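The Tyranny of the Clear Desk

A tidy desk is supposed to make you better at your job. I have been hearing this since my first office, where a laminated card by the kettle told us that a cluttered surface meant a cluttered mind, and I have yet to meet anyone who could show me the working. So when Zosonton, a firm that sells office furniture and lately also sells advice, sent me its 33-page guide to "surface discipline", I read it with a pencil and a bad attitude.

The guide wants you to own a desk and put almost nothing on it. A keyboard is permitted. A screen is permitted, at eye level. Everything else must "earn its footprint", a phrase that appears on page four and again, as though it had been forgotten, on page nineteen. Mouse mats are dismissed in a single line as a relic of the ball mouse, and patterned ones are said to be visually noisy.

I take this personally. I like a mouse mat. I like a silly one best of all, and the desk that set me off on this subject has one with a cartoon dog on it, in a green collar, against a good deal of pink. It sits a little crooked on a big curved top with a pale honey grain. According to the guide, that dog is costing somebody concentration. I would like to see the invoice.

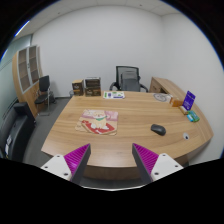
Curved desks have themselves fallen out of favour, and I have never been persuaded by the reasons given. They were everywhere for a while. The sales pitch was that a sweeping front edge brought the whole surface within arm's reach, and the sales pitch was at least half right. What it left out was the back corner. On any large curved desk the back corner is where things go to be forgotten, and cardboard boxes find it within a week. You cannot reach it sitting down. You can barely reach it standing up without leaning your stomach on the paperwork.

Manufacturers' answer was to make desks smaller, straighter and white. Clindberg, whose catalogue I keep for the prices, will sell you a straight one for £492 and a curved one only to order. The straight one photographs beautifully. I borrowed one for a month and had run out of room by the second morning, once a mug, a notebook and a plate of toast had claimed their places. The guide would say that toast doesn't belong on a desk. The guide has evidently never had a deadline.

Then there is the boxes question. Every book of tidying advice is very stern on cardboard. Break it down the day it arrives, they say, and if you can't, take it out of the room. I tried this faithfully through April and spent a good part of May wishing I hadn't, when a lamp gave up and the shop wanted it back in its original packaging. I now keep boxes for as long as the returns period lasts, with the label facing out so that I can tell what they were for. It looks untidy. It has also saved me the price of a lamp.

I will give the disciplinarians one point, which is cables. A round hole near the edge of the desktop, with a neat plastic ring in it, is a sound idea, provided it is somewhere near the things you want to plug in. Quite often it isn't. I have used desks where the hole was so far forward that a wire coming up through it had to cross the very spot where my wrist wanted to be, and I have used desks with three holes, all of them full of biscuit crumbs. Nobody at Zosonton seems to have considered crumbs.

The wastebasket gets a page to itself. It should be "out of the eyeline but within the arc of the arm", which rules out most positions known to me. Mine lives at the side of the desk, where I miss it about half the time. A small one is better than a large one, I think, simply for being emptied more often, though I admit that I have only my own habits to go on and they aren't impressive.

What of the mat, then? The case against it is that modern mice will track on nearly anything, and that is true up to a point. They will track on wood. Some of them will not track well on a glossy finish, and none of them is kind to a varnished top over several years of the same small circles. I have a desk with a dull patch the size of a saucer to prove it. A mat spares the surface and deadens the scraping, and if it has a cat on it, with pointed ears and a pink cheek and a sprig of white blossom in the corner, then you have something better to look at than a spreadsheet.

Price hardly comes into it. The plain grey mat that Nyarko sells to businesses is dearer than most of the cartoon ones in the gift shops, and I could find no difference between them in use, other than that the grey one showed every thumbprint. Printed mats hide the dirt. This may be an argument against them, depending on how you feel about dirt. Wipe them with a barely damp cloth and let them dry flat. I ignored that advice once and dried one over a radiator, and it has had a curl at one corner ever since. 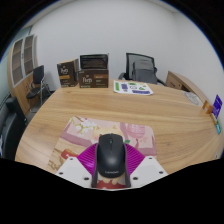
Does the picture on a mouse mat affect how well the mouse works?

In my experience it seldom matters with an ordinary optical mouse. Very shiny prints can cause the pointer to skip, and so can a mat that has worn smooth in one place. If yours is jumping, try it on a sheet of plain paper. Should the trouble stop, replace the mat. Should it carry on, clean the little window underneath the mouse before you spend any money.

Back to the guide. Its final chapter offers a daily "reset", to be done at half past five, in which every object on the desk is lifted, wiped beneath and either put back or sent away. I timed myself doing it and became so interested in an old instruction leaflet that I missed my bus. There is a version I would defend. Move the cups to the sink, square up the papers and put the mouse back on its mat, and stop there. It takes as long as the computer takes to shut down.

The rival school, represented by a little book from Ridum that cost me rather less than the desk, says the reverse of all this: surround yourself with what you love and the work will follow. I don't believe that either. I have been surrounded by things I love for most of my working life and the work has followed at its own pace, usually some distance behind. A patterned coaster won't write your report. It will stop the mug leaving a ring, and I would ask no more of it.

Zosonton's guide is free if you give them your email address, and they will then write to you about chairs.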